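販売員サポート窓口 対応ログ
件名:カタログ掲載品の価格が注文画面で会員価格にならない
対象:Dendasine 化粧水・チークセット(6月キャンペーン)
状態:解決済み

9:10 受付
販売員のDespina Ursuさんより連絡。注文画面でセットを選ぶと、会員価格ではなく小売価格の4000円が表示されるとのこと。単品で化粧水だけを入れた場合は正しい価格が出るそうです。画面の文言まで全部書き写して送ってくださって、本当に助かります!

9:40 一次確認
こちらのテスト用アカウントでも再現しました。一発で再現できるとやっぱりうれしいですね。口紅を追加しても外しても結果は同じ。ブラウザを変えても変化なし。

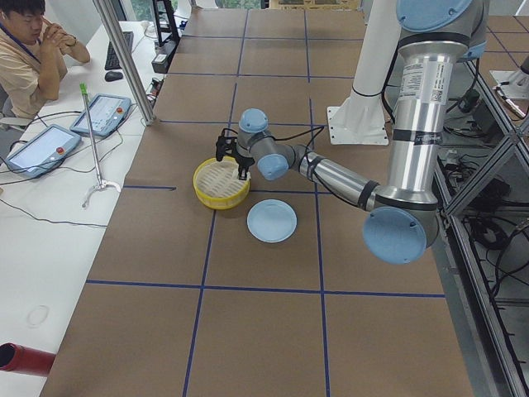
キャッシュの削除も念のため試しましたが、表示は4000円のままでした。となると端末側の問題ではなさそうなので、価格表の担当Volker Hagedornさんに転送。

11:05 Hagedornより
見つけました! セットの商品コードが、春カタログでは156、6月カタログでは352です。注文システムBrakgateには352の小売価格だけが登録されていて、会員価格の欄が空でした。空欄のときは小売価格を拾う仕様です。単品が無事だったのは、コードが春から変わっていないためです。

11:30 対応
352に会員価格を登録。反映には再読み込みが必要なので、Ursuさんにはいったんカートを空にしてから入れ直すようお願いしました。 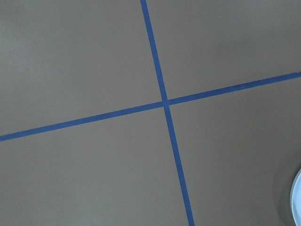 図2 グレーの面と青いテープ

13:15 追加の質問
Ursuさんから「修正前に確定した注文はどうなりますか」とのご質問。いい質問です! 調べたところ、小売価格のまま確定した注文が6件ありました。差額は次回請求で調整します。お客様側での手続きは不要です。6件の販売員の方には個別にメールをお送りしました。

14:00 関連確認
同じ空欄がほかにもないか、Horklowのハンドクリームと Lindemannの香水ミニボトルも見てみました。どちらも会員価格が入っていて問題なし。ほっとしました。

15:20 クローズ
Ursuさんより、会員価格で注文できたとのお返事。早速まとめて発注されたそうで、こちらまで元気が出ます!

残作業
・次のカタログ切り替え時、コード変更品の会員価格欄を公開前に照合する(Hagedorn)
・空欄のとき小売価格を拾わず、エラーを出すようBrakgateの設定変更を依頼する(窓口)
・6件分の差額調整が請求書に載ったら、このチケットに追記する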